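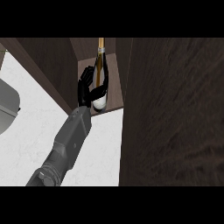 Slide 1. Storage conditions for bottled wine: the Havora cellar survey. Introduce the survey and give the running order. Questions at the end, please.

Slide 2. Scope. 376 bottles across two sites, Flamton and Paredes. All natural cork. Screw caps were left out and are covered in the handout.

Slide 3. Temperature. Flamton is below ground and drifts slowly through the year. Paredes is a ground-floor room with one outside wall. Point to the May trace: the daily swing shows clearly on the sensor nearest that wall and fades towards the back. Explain that wine expands as it warms, the headspace is small, and the pressure acts on the cork. Repeated swings matter more than a single warm day.

Slide 4. Humidity. The usual advice concerns the outer face of the cork. The inner face is kept moist by the wine or by the headspace. Very damp rooms spoil labels first. Show the Paredes label, then move on.

Slide 5. Upright or on the side. Of the bottles surveyed, 37 had been kept upright. State plainly that this group is too small for a firm result. Do not go into the statistics here unless asked.

Slide 6. Light. Dark glass slows light damage but does not stop it. Lamps at Flamton are now on a 30 minute timer.

Slide 7. Logging. Leltero loggers, one per bay, read every 300 seconds. Mention the battery fault at Paredes and the gap it left in the trace.

Slide 8. Next steps. Insulate the outside wall at Paredes, then repeat the May readings. Handouts are by the door.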